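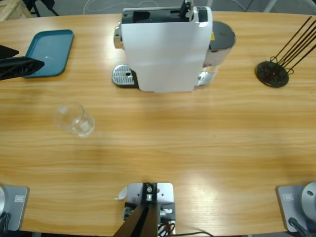
Teilschritte sauber beschriften: Anleitung für zweiarmige Demonstrationen

25. Juni 2022, aus der Werkstatt von Stodevo

Wer schon einmal versucht hat, einem Roboter mit zwei Armen das Kaffeekochen beizubringen, kennt das Problem: Die Aufgabe ist lang, und wenn am Ende etwas schiefgeht, weiß man oft gar nicht so recht, an welcher Stelle. Wir haben deshalb bei Huvance angefangen, jede Demonstration in Teilschritte zu zerlegen, und ich möchte euch gern zeigen, wie das bei uns abläuft (es ist weniger Arbeit, als man denkt!).

1. Aufgabe zerlegen. Bei uns sind es vier Abschnitte: Glas aufrichten, Glas auf das Abtropfgitter stellen, Kapsel einlegen, Hebel schließen. Schreibt zu jedem Abschnitt einen kurzen Satz, so wie ihr ihn einem Kollegen sagen würdet.

2. Startlage variieren. Das Glas darf ruhig auch einmal liegen, mit der Öffnung mal zur Maschine, mal zum Tablett hin. Durchsichtige Gläser sind auf Holzmaserung schwer zu erkennen, gönnt ihnen also ein paar Durchgänge mehr.

3. Aufzeichnen. Wir haben 162 Demonstrationen gesammelt, jede mit höchstens 700 Zeitschritten. Fahrt die Arme ruhig und ohne Hast, lieber einmal neu ansetzen als ruckeln.

4. Grenzen setzen. Ein Abschnitt endet, sobald der Greifer wieder frei ist. Beim Hebel nehmen wir den letzten Kontakt, das hat sich mit Yimer, unserem kleinen Beschriftungswerkzeug, am besten bewährt.

5. Trainieren und vergleichen. Gebt dem Modell den Satz des laufenden Abschnitts mit und lasst zum Vergleich eine Variante ganz ohne Sätze laufen. In unseren 328 Testläufen half die Zerlegung vor allem beim Aufrichten des Glases, beim Einlegen der Kapsel leider kaum. Da probieren wir noch!

Zuletzt aktualisiert: im Juni

Weitere Beiträge
Yimer einrichten
Stumetti: Greifer kalibrieren
Kabelführung an zwei Armen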